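Chapter 5
Drag, Feathers and the Flight of a Shuttlecock

Before you begin

If you have ever played badminton in a backyard with even a light breeze coming over the fence, you already know something important about this chapter, and you learned it without opening a book. You gave the shuttle an almighty whack, it left the strings at a tremendous pace, and then it seemed to lose interest halfway across the lawn and dropped nearly straight down. A tennis ball hit with the same swing would have finished up in the neighbour's roses. In the pages that follow we are going to work out where all that speed went.

You will need to bring a few ideas with you from Chapter 2, particularly the difference between mass and weight, and the rule that a net force changes the motion of whatever it acts upon. If those feel a bit rusty (and there is no shame in that, it has been a while!), go back and have another go at the review questions before you carry on here.

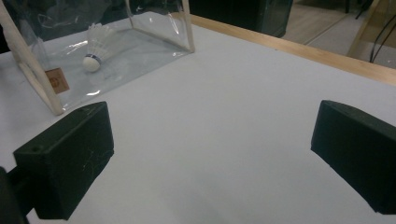

So far we have mostly pretended that air isn't there. We dropped things, threw things and rolled things off benches, and in each case we let gravity do the work and ignored everything else. That was a fair bargain for a steel ball falling a short distance. It is a dreadful bargain for a feather, a parachute, a dandelion seed or a cyclist riding home into a headwind, and it is time we paid back what we owe.

The force we have been leaving out is called drag. It acts in the direction opposite to an object's motion through the air, and it grows with speed in a way that surprises most people the first time they meet it. Over the range of speeds we care about, if you double the speed you get about four times the drag. That is why the shuttle slows so savagely just after it leaves the racquet and much more gently later on.
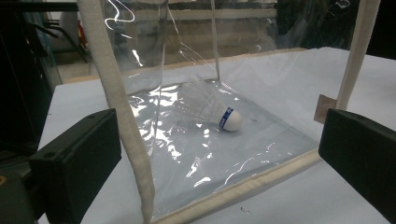
Shape matters as well. A badminton shuttle has most of its mass in the nose and most of its area in the skirt, and this arrangement does two jobs at once. The wide skirt catches a great deal of air for something so light, and the heavy nose keeps swinging around to lead the way, whichever end you happened to hit. Engineers call the second property aerodynamic stability, and we'll meet it again in Section 5.3 when we look at darts and weather vanes.

Feather shuttles and synthetic ones don't behave in quite the same fashion, as any club player will tell you at some length. Feathers are stiff for their weight, though they wear and break. A synthetic skirt lasts longer, but it can squash a little under a hard smash, which narrows it and reduces the drag for a moment. Keep that in your back pocket for Question 14. 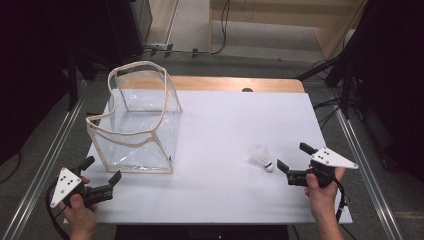 Figure 5.1 A badminton shuttlecock lying on its side, with its feathered skirt and rounded cork base.

By the end of the chapter you should be able to draw the forces on a falling object at several points in its fall, explain in your own words what terminal speed means, and predict which of two shapes will reach it sooner. There is a fair bit of graph drawing involved, so have a sharp pencil and a ruler handy, and please label your axes - your marker will be grateful.

Words to look out for: drag, air resistance, terminal speed, cross-sectional area, stability, centre of mass.

We start in Section 5.1 with a paper cupcake case and a staircase.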